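Does a yellow in an abandoned match still count?

Posted by Mircea Sârbu

Our lad got booked Monday night away at Ostness, game then called off on 72 minutes when the floodlights went. League says it'll be replayed in full. He's now on the limit so one more and he misses the Pindby game, which is the only one anyone here cares about. Does the card stand or is it wiped with the result? Manager says wiped. Ref's report apparently still went in. Also we'd made two subs by then, do we have to start with the same eleven in the replay? Can't find either in the handbook, its 90 pages and the index is useless.

Traian Nedelcu

Card stands. Had the same in February with Tudose reserves, match binned at half time, score wiped, bookings kept. Discipline goes off the referees report and not the result. Your manager is probably thinking of goals, those do go.
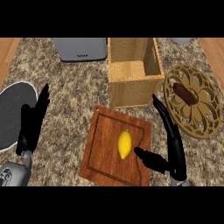
Starting eleven you can change as you like if it's a full replay. Different story if they only play the last bit, then it's usually same players on the pitch and subs used stay used. Check which one they've actually ordered, get it in writing. And if he was already suspended from something else on the night, he normally can't play in the replay either. Caught us out, cost us 6 points over two games becuase we fielded him twice.

Look under "unfinished matches" in the handbook, not "abandoned". Rule 204 in ours, yours may be numbered different.

prellex_end

wiped surely?? match never happened. wouldnt worry about it

Mircea Sârbu

Found it, thanks Traian, was under unfinished like you said. Card stands. Full replay so team can change. He's on the bench till Pindby.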